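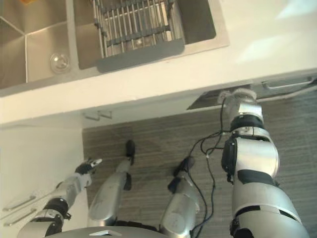
Kandance Opens Registration for Its Over-the-Sink Drying Rack

12/31/23 — Kandance, a maker of goods for small kitchens, announces today that registration is open for its new drying rack. The rack rests over one basin of a double sink, so the other basin stays free for washing and the countertop stays clear.

The rack is made of stainless steel rods. Water from the dishes falls between them directly into the sink. After use, the rack can be lifted away and kept in a drawer or a lower cabinet.

Before this announcement, 600 households tested the rack during two months of daily cooking. "Many families told us that they have a good sink but no place for the wet plates," said Dulce Palacios, product manager of Kandance. "We wanted to give them this place without taking the counter from them."

The first production is 3,000 pieces. Deliveries will begin in February through the distributor Laltex. Customers who register before this date will receive the rack with free shipping — one rack for each address.

Press contact: Leopoldo Medrano, Kandance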